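Goma de borrar

La goma de borrar es ese bloquecito que quita del papel lo que uno ha escrito a lápiz, y yo les tengo un cariño exagerado, así que mantengo esta entrada con mucho gusto (y con alguna opinión colada, perdón). En media América se llama borrador, en otros sitios simplemente goma, y en mi casa siempre fue «la de borrar», a secas.

Cómo funciona

El lápiz deja partículas de grafito agarradas a las fibras del papel. Al frotar, la goma las arrastra y se las lleva pegadas en esas virutas que luego aparecen hasta en el teclado. Antes del caucho se usaba miga de pan, ¡y lo he probado! Funciona regular, mejor con pan del día y trazo flojo.

Tipos principales

La de caucho es la clásica, algo áspera. La de vinilo borra más limpio y es mi favorita para dibujo técnico. La maleable se amasa con los dedos y sirve para aclarar carboncillo sin frotar. Y está la bicolor, cuya parte dura promete borrar tinta y lo que hace casi siempre es un agujero.

Formas y tamaños

Predomina el prisma rectangular, con funda de cartón o sin ella. Yeshi Yimer me prestó en agosto un catálogo de la papelería Grandska que reunía 2223 modelos, y roughly hablando, para entendernos, casi todos eran rectángulos con las esquinas más o menos redondeadas. Las pequeñas se pierden enseguida, pero para una letra suelta no hay nada mejor.

Agarre

Una pieza rectangular y pequeña se sujeta por un extremo, con las yemas, y se deja libre la arista que va a trabajar. Cuanto más cerca del papel se agarra, menos se dobla. Aidan Quinlan la coge con el puño entero y así le quedan los planos, todo hay que decirlo.
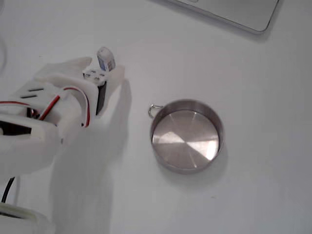

Conservación

Lejos del sol y del plástico blando, sobre todo las de vinilo, que se quedan pegadas a las reglas. Si la superficie está negra, se frota en un papel limpio y vuelve a servir. Yo guardo las mías en una lata vieja, cada una con su funda.

Véase también: lápiz, sacapuntas, miga de pan.

Última revisión: 20 de septiembre de 2022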